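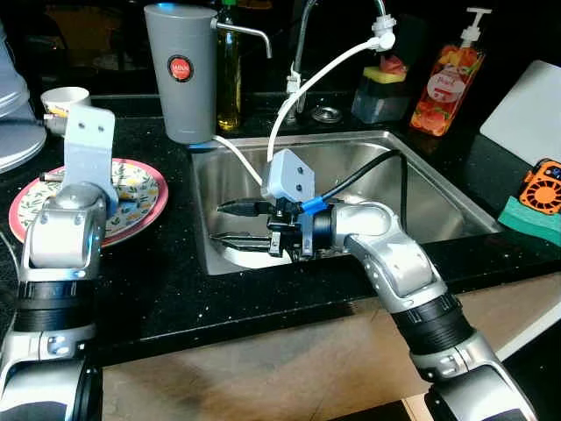 Quick one tonight, I have 30 minutes before I need to be out the door.

So. Dishes. I've been trying to get on top of the sink situation since we moved to Patham, and I think I finally have a system. Sort of. The sink here is one big basin, no divider, and I came from a double so it took some getting used to. Kept wanting to put the soapy stuff on one side. There is no side.

What I do now: 3 rules.

Plates wait on the counter, not in the sink. Especially the ones with the pink-red rim and the leaves and fruit, or maybe flowers, in the middle. Those were from Siobhán Fahy when she cleared out her mom's place and I've already chipped one, stacked it under a heavy pan like an idiot. Still feel bad. She was nice about it.

Bowls can go in the basin. Bowls are tough. But only a couple at a time or I lose track and end up fishing around in gray water for a spoon.

Everything else gets done right after we eat. This is the rule I break. Pans mostly.

Moved the oil too. It lives back behind the water filter now, used to be by the stove and the bottle was always greasy, drove me nuts. Bit of a reach but fine. The filter is tall so you have to go around it, I've knocked teh thing twice with my elbow. Should probably swap them. Haven't.

Sponge has its own holder on the back ledge, soap pump right next to it. I know that sounds like nothing. But before this the sponge just lived in the bottom of the sink and it was gross, it smelled, I was throwing one out every few days. The holder is dark gray and doesn't show much. Rinse it when I remember.

Speckled counter, by the way, hides crumbs like you wouldn't beleive. Good and bad. I wipe it down last and run my hand over it after, only way to tell.

Still to do: descale the faucet, find a proper drying rack (looked at 2, both too wide), and get felt pads or something to go between the good plates. If anyone has a rack that fits a narrow counter let me know in the comments, I'm tired of using a towel.

OK gotta run. Soup post next, I promise, I have the notes somewhere.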